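Product Review: Kivdale Work Table, Light Wood-Grain Finish
10 January 2019
By Tainá Prado, Furnishings Review Desk

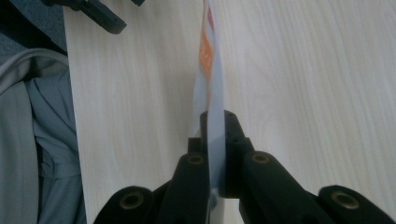 The light wood-grain laminate top, with a white packet printed in red and orange.

The Kivdale is a fixed-height table supplied by Carnell and intended for mail rooms, supply rooms and shared offices. One unit was placed in the sorting area of our Jastenis building in July and has remained in daily use. This review covers the surface, the assembly and the general suitability of the table for handling packets, forms and small stock.

The top is a pale beige laminate, slightly gray in tone, with fine grain lines and some broader figures. Staff found the color restful under office lighting. White paper stands out less clearly against it than against our older dark tables, and plain envelopes were overlooked on several occasions. Printed packets gave no difficulty.

The surface wipes clean with a damp cloth. Adhesive residue from labels required a mild cleaner and left no mark. Thin items can be hard to lift from the smooth top – a shallow tray is recommended for single sheets.

Assembly took one person 9 minutes more than the printed instructions state. Gleice Xavier of the facilities office noted that the leg bolts needed tightening after the first month, and they have held since.

The table was purchased for $156. The comparable Siqueira model was quoted at $137 and has a thinner top with no edge trim.

Rating: Recommended for light sorting and packing work. Departments that handle mostly plain white stock should request the darker finish.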